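Shared workshop members build hand-held grippers to teach a robot arm household jobs

A group of hobbyists at the Cusi workshop has finished a pair of hand-held grippers and started using them to record simple table tasks, beginning with a power strip and its plug.

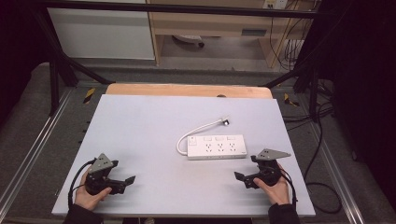
Two grippers, one table

The grippers are the first working part of a project the group calls Sterus. The goal is a two-armed robot, built in a shared space on members' own money, that can tidy a workbench at the end of the evening. The arms are still in pieces on a shelf. The members decided in April to build the hand-held part first and collect recordings while they wait for motors.

A person holds one gripper in each hand and does the job with the jaws. The movement is recorded, and the recordings will later be used to train the software that drives the arms.

"We could have spent the whole spring arguing about motors," said Yeison Chávez, who started the project and designed the jaws. "This way we have something to feed the arms when they are ready."

The power strip was picked as a first subject after a vote among the members. The one on the table has three outlets and a row of small switches, with a white cord that ends in a small plug. Chávez said the cord is the part he cares about. A block of wood stays where it is put, he said, but a cord shifts when the strip shifts, and the person holding the grippers has to deal with that.

The task list for the strip is short. The operator straightens the cord, picks up the plug, sets it down next to the strip and flips a switch. The strip is not connected to power during any of it. Each run starts with the cord in a different position.

Parts and cost

Each gripper is black, with a flat jaw and a gray triangular plate on top. The plate has small holes in it, and the group plans to use it as a mounting point as the design changes. A cable runs from each gripper off the table. Chávez said the cables are the main complaint from people who have tried the setup, and a longer pair is on order from Evico, a small parts supplier the workshop has used before.

The table stands inside a black metal frame. Members cut and bolted it together over 2 weekends, and it took longer than the grippers did. The first version wobbled when anyone leaned on the table, and diagonal bars were added after that.

The group has set a limit of $2000 for the whole build, arms included. Members pay in what they can, and the frame and table have used up more of that than planned. Chávez said the arms may end up a little shorter than first drawn to stay under the limit.

Learning to use them

New operators get a practice session before any of their runs are kept. Most people squeeze too hard at first and push the strip across the table, Chávez said. Others work too fast – the group asks for slow, steady movement, with a short pause before the jaws close.

The sessions are kept to 25 minutes. After that, hands get tired and the runs get sloppy, and the later ones were being thrown out anyway. Members trade off between holding the grippers and checking the recordings at a desk.

The group has not settled how many runs it needs. An early plan to move on to folding cloths has been put off until the strip work is done, and a proposal to add a lamp to the table was turned down for now.

Next steps

A second set of jaws is being drawn up with a narrower tip for small items such as screws and washers. The same plate will be used, so the two sets can be swapped.

Members from Bremitz, another shared workshop that has built a single arm of its own, are due to visit and compare notes on mounting and wiring. The two groups have talked about using the same jaw design so that recordings made in one shop could be used in the other.

The Sterus group meets at Cusi in the evenings, starting at 7 p.m. Workshop members can sign up for a practice session on the sheet by the door. Drawings for the jaws and plate will be shared once the narrow version has been tested.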